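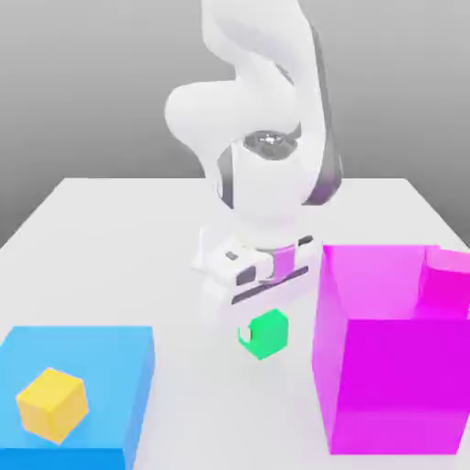
Netero sim, green cube task, arm over the table.

Pre-run checklist, Netero team, August
Filled in by Athina Lazaridis (comments are mine, blame me for the spelling)
Second check: Nektarios Kalogeropoulos

Sim side first, then the real arm. Please don't skip ahead to the fun half!

PART A: SIMULATION

1. Scene file loads without warnings. YES
Took two tries. The first time I had last year's file open and spent ages wondering why my changes weren't showing up. The file you want has "tangen" in the name.

2. All objects where the task sheet puts them. YES
Green cube on the table, yellow cube up on the blue box, magenta bin on the right. If you nudge anything by hand to look at it, reload before you run. I forgot once and we threw out a whole batch.

3. Gripper clear of everything at the start pose. YES
It hovers over the green cube and isn't touching it. I like to orbit the view and look from the side too – from the front it's really hard to judge the gap.

4. Path to the bin clears the rim. NEEDS WORK
The rim of the magenta bin sits at nearly the same height as the bottom of the hand, so a straight sideways move is asking for trouble. Stelios raised the carry height by 30 mm in his branch and I think we should all just use that. Not merged yet. Stelios, please merge it!

5. Random seed written down. YES
497. Same as the practice run, so we can compare.

6. Speed limit set to 35 percent. YES
I know it's slow. I know it's boring to watch. Leave it until Ms. Raju signs off on the real arm.

7. Collision log turned on and saving to the team folder. NO, then YES
It was saving to my own laptop, oops. Fixed now, and the old logs are copied over.

PART B: REAL ARM (club room, before power)

8. Base bolts tight. YES
Nektarios did these with the long hex key. It lives in the Femport drawer, please put it back there.

9. Stop button tested by the person who will be holding it. YES
That's Anastasia this time. She pressed it, the arm stopped, we reset, she pressed it again. If you swap holders halfway through, the new person tests it too, even if you're in a hurry.

10. Cables clear of the elbow through the full range. NOT DONE
We only moved it by hand through half the range before the bell. Whoever opens up next, start with this one.

11. Tape line on the floor, everybody behind it. YES
The corner by the window is peeling. I stuck it down but it wants new tape.

12. Hair tied back, no lanyards, sleeves up. YES
Including visitors! The Huturier kids are coming to watch and there could be 16 of them, so bring the box of hair ties.

13. Adult in the room. YES
Ms. Raju (Thenmozhi Raju, for the form).

RESULT
Sim: okay to run once item 4 is merged. Until then, pick and lift only, no carrying to the bin.
Real arm: not cleared. Item 10 has to be finished and initialed first.

Still to do
Merge the carry height – Stelios
Cable check – Nektarios and me, 3:30 if the room's free
Floor tape – anyone with tape

Initials: A.L., N.K.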